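About us

Hello! I'm Þórarinn, and I started Lolstead because I wanted to see robots do fiddly bench jobs well, and I couldn't stop going on about it to my friends. There are 8 of us now, and we spend most of our time teaching arms to handle ordinary tools and bits of wood.

Every April we open the doors, and last time 136 people came (my mum twice!). The favourite by a mile was Skov, our simulated workbench, where visitors pick a job and watch the arm have a go. 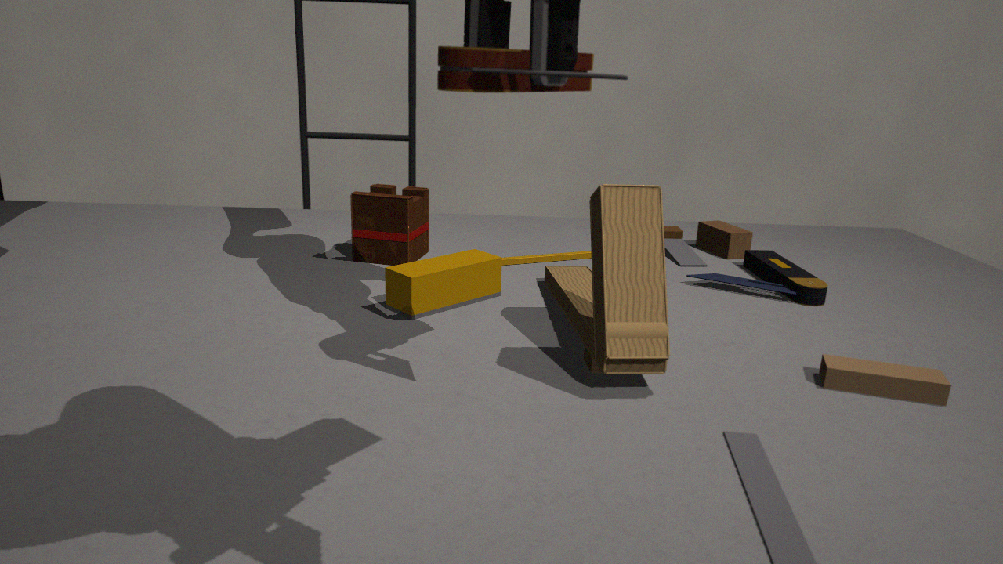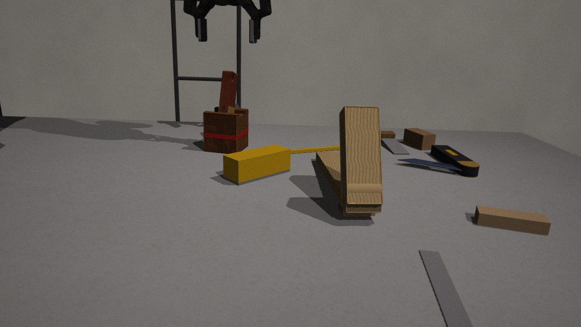

The Skov bench on screen, with the gripper over the tools and timber.

People stay for ages at that one, shouting advice at the screen, and I love it. We also do school visits, mornings only, up to 47 pupils at a time. Fancy coming along? Drop us a line and ask for me – I'll put the kettle on.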